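8/26/23 – bench notes, gripper pads

## When a pad lets go

The Galang hand tool dropped a glass jar lid last month and we lost most of a morning to it. The motor was fine and so was the software. One finger pad had crept on its adhesive, so the lid was held by a corner and slid out.

Check pads before every session:

- Switch off and unplug first. The fingers close without warning if the trigger line is bumped, and they pinch hard.
- Push each pad sideways with your thumb. Any movement means it comes off today.
- Look along the edge where the pad meets the finger. A thin strip of tape or foam showing is worth a note in the log.
- Feel the finger edges for chips. A ragged edge will scratch a tabletop and can snag a dishcloth.

## Replacing a pad

1. Warm the old pad with a hair dryer on low and peel from one corner. Don't pry with a screwdriver – that's how edges get chipped.
2. Rub off the old glue with alcohol on a rag. Let it dry for 10 minutes.
3. Cut the new pad from Nadelex sheet, slightly oversize.
4. Press it on, clamp lightly, and leave it overnight. Trim in the morning.
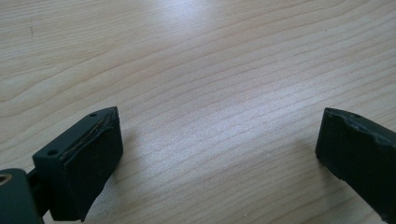
Do the first test over a bare table with nothing breakable nearby. Open the fingers all the way, close them on a folded towel, and repeat 3 times. Then try a plastic cup.

We used Claltik tape until February and it softened in a warm kitchen. Gorel tape has held for roughly 200 grips per pad so far. Spare sheet is in drawer 1168, under the sandpaper.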